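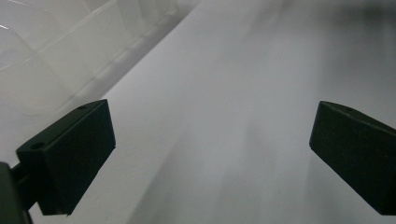 Speaker notes - "Who asked for flexibility?"
Allthorpe Library meeting room, June 25, 2018
Kusum Sengar

Start without the slides. Wait for the people at the back to sit down.

Opening. Thanks to Sushil Rajput for the invitation. He wanted a talk on the future of work. I told him I don't know anything about the future of work and neither do the people who get paid to talk about it, so he is getting the present of rostering instead.

Ask for hands: who here knows what hours they are working a fortnight from now? Leave the hands up for a bit. Don't comment.

Slide 1. The word itself

"Flexible" used to be a thing workers asked for. School pick-up, a sick parent, the early bus. Somewhere along the line the word changed owners. Read out the Kallitus line from their recruitment page, slowly: "We offer the flexibility to suit your lifestyle." Then read the clause from the contract: hours offered according to operational need, no minimum. Same company, same job. Read them both again if people laugh over the second one.

I'm not saying every casual job is a con. Some people in this room like theirs. My question is what happens when you say no to a shift, and how many times you can say it.

Slide 2. Kallitus at Zevdale

Background, keep it short. Zevdale is the warehouse out past the rail yards. Kallitus supplies most of the labour there and doesn't own the building. If you have a complaint about the building you're sent to the owner, and if you have a complaint about the roster the owner sends you back to Kallitus. People have spent whole lunch breaks going round that loop.

The survey: we spoke to 93 people who had worked there. Of those, 41 said they had been sent home early without pay for the rest of the shift. Say clearly that this is a small survey, done by us, at the gate and by phone, and that angry people are more likely to talk. Somebody will raise it if I don't. I'd still like to see the company's own figure. I have asked for it 3 times. (Hold up the letters if I've remembered to bring them.)

Don't get drawn into the canteen story. It's a good story but I only have it second-hand.

Slide 3. The app

Shifts are posted on the app at night. First to tap gets the shift. Management calls this fair because everybody gets the same notification. Well, the bloke on the late shift has his phone in a locker. The woman putting her kids to bed isn't looking at hers either. Equal notice is a very cheap kind of equality.

There's also the reliability score. We were told it has no effect on who gets offered work. I asked what it was for in that case and was told it was "for engagement". I wrote that down and I still can't tell you what it means.

Pause here, water.

Slide 4. The promised fixes

Go through the Bisht report. Be fair to it. It recommends a guaranteed minimum, notice of cancellation, and a named person to complain to. All good. It also recommends that employers adopt these voluntarily, and I'd ask how the voluntary approach has gone so far. My view is that a right you have to be offered is a perk. Some in the union movement think I'm too hard on the report and that we should take what's going. Could be. I've been wrong before, I was wrong about the last agreement.

The other fix is training. There is always training. I have nothing against it, but a forklift ticket doesn't give you a Thursday roster on a Monday - cut that, too cute. Just say a ticket doesn't give you a roster.

Slide 5. What I'd like people to do

Keep your own record of hours. Paper is fine. Start, finish, who sent you home and what they said. Take a screenshot of a cancelled shift before it drops off the app. Don't sign the availability form on the spot, take it away and read it. If you've already signed one, come and see me afterwards and bring it if you can.

Next meeting is in August, same room, date to be confirmed by Sushil.

Questions. Likely ones:

Won't the work just move elsewhere? The warehouse is where it is on account of the rail line. Ask who told them it would move.

Isn't this what young people want? Some of them. Ask them with the rent due.

Am I against casual loading? No. I'm against it being used as the answer to everything.

Finish by half past, they need the room.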